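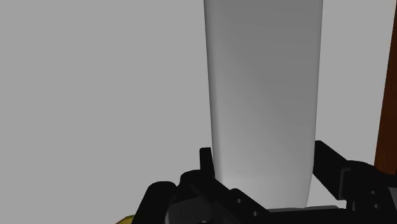

Eichhorn's refill cup plan raises more questions than savings

EICHHORN – Starting in May, coffee shops here will charge a $2 deposit on every to-go drink under a reusable cup plan run by Cirnia, a company based in Zillent. Customers get the money back when they drop the cup at a return point.

The city says the plan will cut downtown trash by 40 percent. It has not said how it got that number, and a request for the figures behind it went unanswered.

Only eight shops have signed up so far. There will be two return points, both near the train station, and both close at 6 p.m. Anyone who buys a late coffee on the hill will have to hold on to the cup overnight or lose the deposit. Cirnia keeps the money from cups that never come back, according to the contract posted on the city's website. The contract sets no limit on how much that can be.

Neighboring Andia tried a similar plan and let it lapse after one summer. Its final report said many cups ended up in kitchen cabinets.

Eichhorn officials say their version is different, mostly in that the cups are sturdier. The city will review the plan in the fall, using return counts supplied by Cirnia.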